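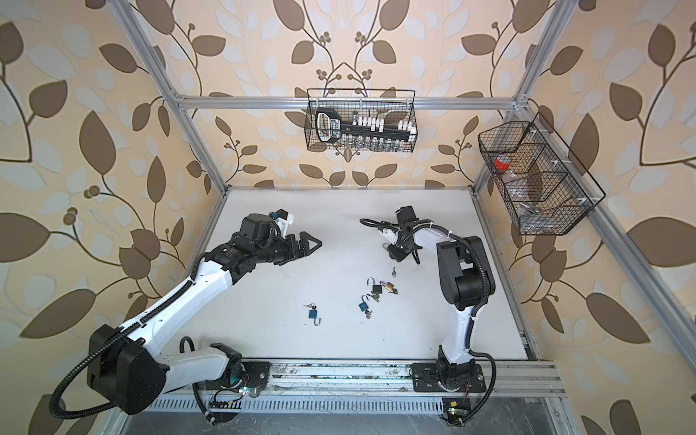

Padlocks and keys on a white work surface, with small silver keys hanging in a wire basket on the wall behind.

Clalstead padlock swap returns for the winter

December 2023

CLALSTEAD – Residents with a padlock that has lost its key, or a key that has lost its padlock, can bring either one to the Trimetti hardware store on Hamdan Street through the end of the month.

The store will try loose keys against the padlocks it has on hand and return any matched pair to the person who brought in one half of it. Padlocks that can't be matched will be kept until May and then sent for scrap metal, along with the leftover keys. There is no charge.

Trimetti ran the swap for the first time last winter after a storage building in Presusholm closed and left behind several boxes of mixed locks. The store took the boxes and put up a notice asking whether anyone had spare keys at home. By spring it had received over 2000 keys, many of them for house doors, cars and filing cabinets, and had matched 151 padlocks.

Most of the matches were small brass or steel locks of the kind used on lockers, sheds and toolboxes. The store said people tended to keep keys long after they had forgotten what they opened, and that one household brought in a coffee can with keys going back to the 1970s.

This year, items should be handed in at the back counter in a bag or envelope with a name and phone number. Padlocks should be brought in locked or unlocked, just as they were found. The store asks people not to spray them with oil beforehand – it makes the numbers stamped on the body harder to read, and staff use those numbers to narrow down the search before trying any keys. Keys that are bent or badly worn will still be accepted, but the store may cut a fresh copy before testing one.

Combination locks are not part of the swap. Neither are car keys, safe keys or keys stamped "do not duplicate." Anyone who finds one of these in a drawer and doesn't know where it belongs can ask at the counter for advice, but the store will not keep it.

The store will not open a lock for someone who has no key to it, and it will not hand over a matched key without the slip given out at drop-off. Slips from last year are still good, and 16 matched pairs from that round have not been picked up. A list of the phone numbers on those envelopes, with all but the last four digits covered, is taped up next to the key cutting machine.

New padlocks bought during the swap come with 2 extra keys at no added cost. The offer covers keyed locks only.

Drop-off is open during regular store hours. Residents of Presusholm may also leave items at the town library's front desk, where they will be collected once a week and taken to Clalstead.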